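2019-04-25

## Cable rules for hand-held gripper stations, third revision

The first version of our station rules had one line on cables: "Keep cables tidy." It was not a usable rule. Two operators could read it, set up two different stations, and both be right. The second version went too far the other way and gave a routing diagram that only worked on one desk. I rewrote the section this month with Ketsara Sangkhawat, who runs the Breston room and has to live with the result.

The scope is narrow. It covers table-top work where one person holds a gripper in each hand and handles soft goods: towels, shirts, cloths, anything that goes in or out of a basket. Fixed arms are covered by the Collet sheet and have their own clearances.

### What the section says now

**4.1** Each gripper cable leaves the body on the side away from the jaws. A loop is allowed. A loop that can pass in front of open jaws is not.

**4.2** Before the first fold, the operator moves both grippers through the full working area with the jaws closed. If either cable goes tight, it gets rerouted before work starts.

**4.3** A cable may rest against the outside of a container. It may not lie across the opening. We had written "may not touch," and in practice no one could comply with a basket on the table.

**4.4** Spare cable goes on the floor behind the table, outside the area where the operator stands.

**4.5** Check for wear at the strain relief every 200 episodes and log it. Replace the cable at 1,000 whether or not wear is visible.

The replacement number in 4.5 is conservative. Our longest-lived cable at Breston reached 2,155 episodes before it began dropping signal, but the failure was intermittent and we lost most of an afternoon finding it. I would take the early replacement.

### Container and cloth placement

This used to be in an appendix and is now 5.1 through 5.3. The container goes to one side, long axis pointing away from the operator. The item starts beside it, flat or crumpled as the task sheet says. Both grippers must be able to reach the item without the wrists crossing.

The rule does not require the whole container to sit inside the tabletop outline. Ketsara argued for an overhang allowance on the smaller tables, and I agreed provided the base is stable when pushed from above with a closed gripper.
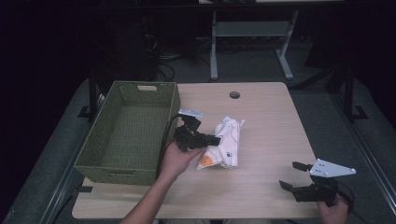
*Basket on the left, cloth beside it. The left gripper's cable runs down the outer wall of the basket (4.3).*

### Still open

Stisela wants a minimum bend radius in 4.1. I have no objection in principle, but the figure has to come from the cable data sheet, and we use 3 types of cable across the rooms. One number will be wrong for at least one of them.

The Cuvwood mounting plates also need a separate note. Their fasteners have to be checked at the same interval as the strain relief, and at present that check is in neither document. I have a draft and will post it in June with the revised log sheet.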